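September 26, 2024. Progress note on the Dultberg grant, covering the Wememdale open day.

The grant paid for 2 visits, and this was the second. Rostami showed the two-armed setup handling plates at a dish rack. It is better than what we saw in February, but I would not call it ready. We were promised 10 runs in front of guests and got 5. Staff stood close by for all of them, and I was given no record of how often they stepped in.

The budget stands at $2,687 unspent. Plorkitz wants it for new grippers. I'd hold it until we have a written failure count from an ordinary working day.

Plate work at the open day:
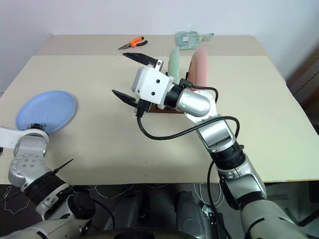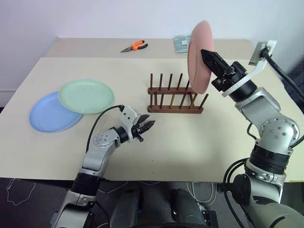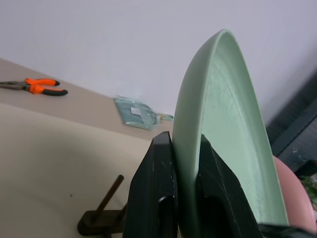

My other doubt is the comparison with hand labor. The handout gave a time per plate but left out setup, and setup took most of the morning. I have asked for both numbers. Until they arrive, please treat the "on track" rating in the last report as Rostami's view and not mine.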